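Review: Itska Nava Dexterous Hand and Forearm, Packing Configuration
Giltisthorpe Handling Laboratory, Equipment Assessment
Prepared by Morenike Ibrahim

The Nava is the second arm-and-hand unit from Itska to be assessed at Giltisthorpe. It was supplied with firmware 2.4, the Lamis control software and one spare set of fingertip covers. The laboratory evaluated it for the transfer of bagged goods into and out of plastic crates. One fault occurred during the assessment which, in the view of the laboratory, should be corrected before the unit is used near staff.

Setup was completed in one afternoon. The mounting instructions are clear, and the Lamis software found the hand at the first attempt. Grip force is set by a single slider, with separate limits for each finger. Operators with no previous experience of the product were able to record and replay a simple transfer within the hour.

Performance on rigid cartons was very good. The unit completed 2893 transfers before the fault, with few drops and no damage to the goods. Soft bags were handled more slowly, and the wrist camera at times lost the edge of a bag where its surface was shiny.
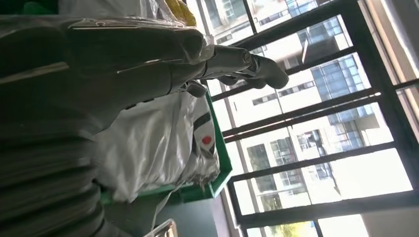

The fault occurred in June, during work with film-wrapped items. Loose plastic film was drawn into the gap at the base of the index finger. The finger stopped short of its commanded position, but Lamis continued to report a normal grip. The motor current rose to 92 percent of its limit and stayed there. No warning was shown. The operator pressed the stop button, which cut power to the arm as specified, but the hand held its last position and could not be opened from the software. The film was cut away by hand after the unit had been isolated at the wall.

Two points follow. First, a stalled finger should be reported as a fault. The alarm threshold in Lamis can be lowered to 70 percent, and the laboratory now uses that value, but the setting is found only in the service menu and the manual does not mention it. Second, the hand has no manual release. A person whose sleeve or glove was caught in the same way would depend on a second person for help.

Itska replied to the fault report within 2 working days and has stated that a revised finger seal is in preparation. No delivery date was given.

The Nava is recommended for rigid cartons inside a guarded cell. It is not recommended for film-wrapped goods, or for any shared workspace, until the seal and a manual release have been supplied and tested. The laboratory will repeat the wrapped-goods trial when the revised parts arrive.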